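## 4. Setting up and oiling your board

The leaflet packed with the Hollalcombe oil kit promises a finished board in twenty minutes. Ignore that. This section was rewritten in February after Despina Rusu and Modupe Yusuf tried the leaflet's method and got two sticky boards out of it.

**You will need:** the oil, two lint-free cloths, fine abrasive paper, a rack or a pair of battens.

1. Wash the board in warm water with a little washing-up liquid. Do both faces, even if you only mean to oil one.
2. Stand it on edge to dry overnight. "Touch dry" on the leaflet means very little. If the end grain still feels cool, leave it.
3. Rub down lightly along the grain. Wipe off the dust with a barely damp cloth and let it dry again. 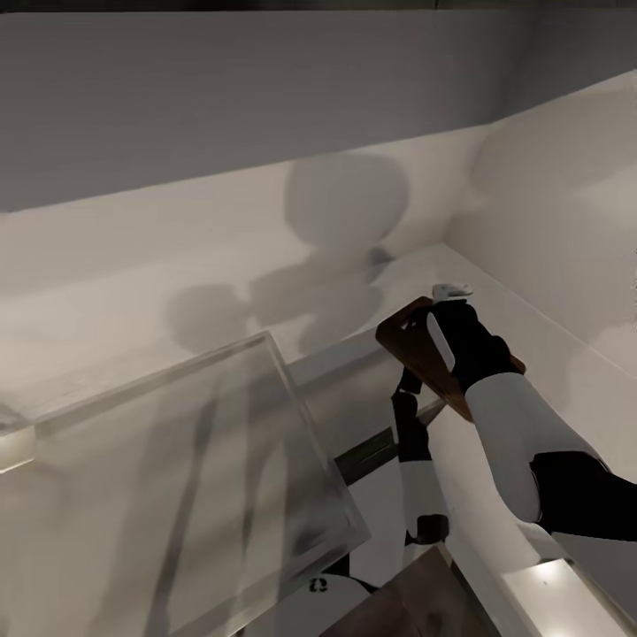

*Fig. 7. Board held by its upper edge, tilted over the counter.*

4. Pour a small pool of oil in the middle and spread it outwards. The bottle holds 134 ml and the makers would like you to use the lot. You won't need to.
5. Do the edges and corners next, then turn the board and do the back.
6. Wait half an hour and wipe off everything that hasn't soaked in. If you skip this you will have a gummy board, whatever the label says about "self-levelling".

> **Caution:** Oily cloths can heat up and catch fire by themselves. Lay them flat outdoors to dry, or soak them in water before they go in the bin. The leaflet mentions this on the back, in grey.

### 4.1 Checking the surface

Look along the board with a lamp to one side. Dull patches want more oil. Shiny ones want more wiping.

Run a fingernail over any dark line. If it catches, you have a cut or a split, and oil won't close either one. The Stivach filler stick is sold for this job. Ovidiu Iordache has used it on three boards and would not buy it again. 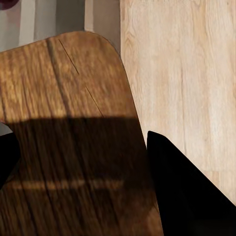 *Fig. 8. Grain running lengthwise, with two thin dark lines across the upper part.*

7. Leave the board for a full day before food goes near it.
8. Repeat when water stops beading. Drodstead say monthly. We have gone a good deal longer with no harm done.

**Note:** Part 311 (the "conditioning wax") is optional. Anca Moldovan waxed one half of a board and left the other bare, and couldn't tell them apart after a week of washing up.

For boards with a juice groove, see section 7.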